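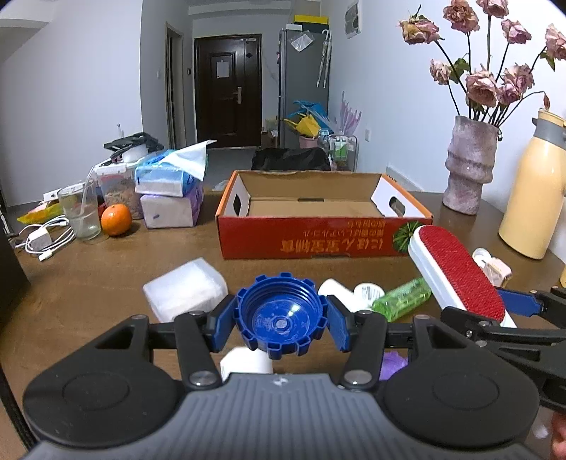

Plurnine Bench Gripper, Model 212

If your people spend their shifts picking up small, awkward things and putting them down again somewhere else, we think you'll get on very well with the 212. It's a two-finger gripper with soft padded fingertips, sold on a hand grip for teaching and on a wrist mount for the arm that takes over afterwards, and most of our customers end up wanting both.

Teaching is the part folks enjoy most (we certainly do!). Whoever knows the job best holds the grip, does the work at their usual pace, and the arm learns from those runs. At the Nolstead packing room, Wim Bakker taught the caps and bottles himself, after years of doing them by hand, and he still gets called over whenever a new shape of lid comes in the door.

What changes for the crew

The arm takes the steady, repetitive lifting, and your staff move over to checking, sorting out the odd ones and teaching the next item. Nolstead kept everyone on, and the afternoon rotation now has 2 people on teaching and 4 on inspection. Hartmut Ackermann, who runs the floor there, tells us the sore wrists have eased off, though he'd like it known that the first month was slow and there was a fair bit of grumbling over the new roster.

In the box

Gripper body with hand grip
Wrist mount
Spare fingertip pads, one pair
Hsieh cable, straight or coiled (let us know your favourite colour)

Pads should be looked over every 1000 hours and swapped when they go shiny. Spares ship from our Tamcombe warehouse, and orders in before noon go out the same day.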